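The Flustuvon Project
By the Budville Lab Automation Club
Updated in March
84 shares | 3 comments

Flustuvon is the student project I help run at the Budville Lab Automation Club, and since I wrote most of the wiki pages for our other projects I got handed this one too. It's a simulated lab bench where students teach a robot arm to handle plates, bins and a drawer, all on a computer. The name came off a whiteboard full of made-up words and I've grown fond of it (I lost the vote, for the record).

Background

The club started out with line-following cars and a sorting machine that jammed if you looked at it funny. Flustuvon grew out of a biology class. A bunch of us were pipetting by hand for a whole semester, and somebody asked how big labs get through that kind of work without everybody's thumbs falling off. We went and read up on it, got way too excited, and had a rough bench model going by the end of the term.

We wanted it to be something a new member could break over and over at no cost! In simulation you hit reset and your crushed plate is whole again. I have crushed a great many plates.

The bench

The bench is a cream table with a blue mat over most of it, and the plates sit in gray holders on either side of the middle. There's one open bin on the left in dark blue and one on the right in yellow. We picked strong colors early on so people could talk about the layout without learning any part names first, and "go to the blue bin" still works fine as an instruction in our meetings.
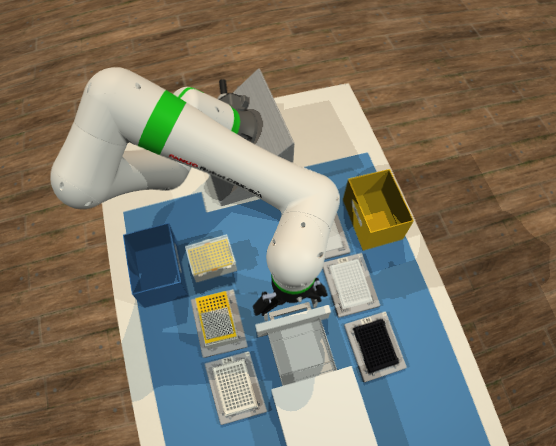 The gripper over the handle of the open drawer, with the blue bin and the racks off to the left.

The arm model is a white one with green rings at the joints, and the side of it reads FANUC, with "Robot CRX" after that. New members tend to stare at the arm and ignore the gripper, and then they spend their first month finding out that the gripper is where all the trouble lives. You can have a gorgeous path across the table and still come down a hair too far over and catch the edge of a handle.

The drawer task

Everybody starts with the drawer. The task sounds like nothing: get to the handle, close on it, slide, let go, back off. But it has a bit of everything in it, and the pull has to stay in a straight line or the simulator gets very upset with you. My own first version tugged up at the end of the slide, and I spent an entire evening sure that the physics was broken. The physics was fine.

We score it over 300 runs with the start position nudged a little each time. Each student keeps a log of what failed and why, and the logs are my favorite reading in the whole club. One of them just says "elbow??" for most of a page.

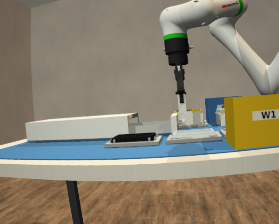 Low view across the bench, gripper fingers down over the white block and the W1 box at the right.

Plate moves

After the drawer come the plates. A plate has to be lifted clear of its holder, carried level and set down square in another one. The holders in the low view have small raised posts at the corners, and those posts are wonderfully unforgiving. If you arrive turned by even a small angle, the plate rides up on one of them and your run is over.

Students share their motion code through Cevach, the little library our older members put together. It has moves for approach, grip, lift and place, plus a pile of helper functions with very silly names that I keep meaning to clean up. You're allowed to use all of it, but you have to be able to explain any piece you use when the group asks. I like that rule a lot more now than I did as a beginner!

The Bangash round

Once a year we hold a contest in the same simulator, called the Bangash round. Teams of 2 get a task list they haven't seen and one afternoon to work through it, and the final pass is scored on 672 moves, with points off for bumps and drops. Speed counts for very little. My partner and I went for speed anyway in our first year and came in last, and I'd do it again, it was so much fun to watch.
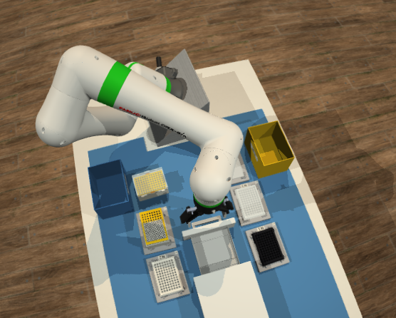
Fingers spread above the gray instrument in the middle of the mat.

Most teams plan on paper first. The long reach over the center of the mat is the part people argue about, as the forearm passes right over some of the plates and you have to decide how high to carry it. Go too low and you clip something. Go too high and the elbow ends up in a spot you can't easily get out of, and then you're rewriting half your path with the clock running.

Joining

We take new members at the start of each term. You need a little Python, or the patience to pick some up, and a computer that can run the simulator without sounding like a hair dryer. The starter files have the drawer task set up already, so do that one before you touch anything else.

Comments (3)

platehopper
Did the drawer task last term and I can confirm the upward tug thing. Mine did it on every single run until I locked the height.

mossy_gear
Is Cevach open to people outside the club? I teach a small after-school group and we'd love to try the plate moves.

tinbadger
The "elbow??" log was mine and I stand by it.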